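The Week the Arm Would Not Let Go

I promised a few of you that I would write up the business with the eraser, and I have put it off long enough that Ilse has started asking me about it over breakfast. So get yourself a cup of something, because I have never been good at telling these things short.

Those who have been reading for a while will know that I have been teaching our secondhand arm (Vesetti is painted on its base, so Vesetti is what we call it) to wipe a whiteboard. It sounds like nothing. You pick up a sponge, you go back and forth, the words go away. I thought it would take me a couple of evenings after work and I would have a nice little video to show my mother. That was in September, and I am still at it, and I have learned more about foam than I ever wanted to know.

The first weeks were lovely, I have to say. The arm picked up the eraser, carried it over the board, came down, wiped, lifted, put it back. I wrote whatever came into my head on the board, half sentences mostly, and it took them off again. By the end of the month it had done 419 wipes in my log without anything I would call a fault. I got comfortable. I started leaving my tea within reach of it, which Ilse had told me not to do.

Then one evening it didn't let go. It had finished its stroke and gone back to the parking spot, and the program said "open," and the fingers stayed where they were. The controller believed they had opened. It went cheerfully on to the next step, which was to swing back over the board at full travel speed, come down and fetch the eraser from the tray. Only the eraser was still in the fingers, so the whole lot went down onto the tray, foam first, and pushed. The tray cracked, the table jumped, and my tea went over the edge and into my slipper.

What bothered me was how long it kept pushing. I had my hand on the stop button, or thought I did – I had moved the button that morning to make room for the lamp, and I was slapping at a bare bit of table. By the time I found it the arm had been leaning on that tray for a good while. It isn't a big machine, but I have had my fingers under that same tray more times than I like to think about now, straightening things up between runs.

I did what I always do, which is blame the newest part. I had put in a pair of Jansen springs over the summer, so out they came, and the old ones went back, and the fault came back with them two nights later. After that I wrote to Evelien Verbruggen, who used to repair packing machines and has the patience of a saint with my emails. She told me to stop taking things apart and just run it slowly and look at the fingers while they were holding something. So I sat there with the speed turned right down and looked.

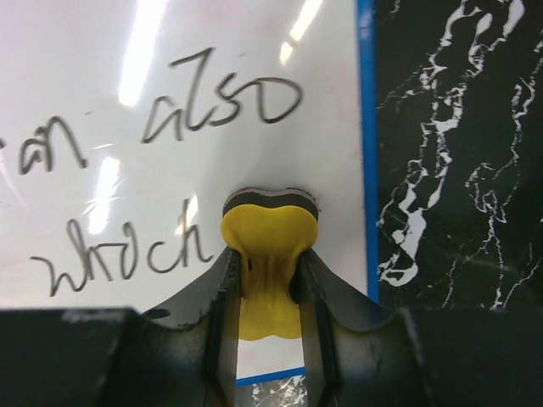 Yellow foam eraser in the grip, whiteboard behind it, and a good view of how hard those fingers squeeze.

I must have gone through a hundred grips before that without noticing the creases. I had set the force high in the first week, when the eraser kept slipping, and then I never touched it again. The number in the settings was 966. I have no idea what the units are supposed to be, and neither did Evelien. The motor was straining at the end of every close, and once it had warmed up from a long session it sometimes missed the start of the next open. The controller never checked. It sent the command, waited a moment and took it on faith.

The scuffs and little chips on the fingers worried me too, but Evelien thinks they are just age, and I filed down the worst of them and left it at that.

So, the repairs, for anybody with the same setup. I brought the force down to 700, and the eraser still stays put. I added a check after every open, so the program reads the finger position before the arm is allowed to go anywhere, and if the gap is wrong it stops and beeps at me. Bram Bakker lent me a current meter, and I have a limit on the downward push now as well. And the stop button is screwed to the table! It is not going anywhere, lamp or no lamp.

It has beeped twice since then. Once the foam had stuck to a finger, and once I never found out why. That second one nags at me a bit, so I am keeping the speed low until I have had 18 long sessions in a row with no beeps. I am at five. Ilse says I should make it more, and she may well be right.

The tray is glued, the slipper went through the wash and came out a slightly different shape from the other one. Next time I hope to write about the camera calibration, unless something else breaks first. If any of you have an arm like mine and know what the force units are, please do leave me a comment.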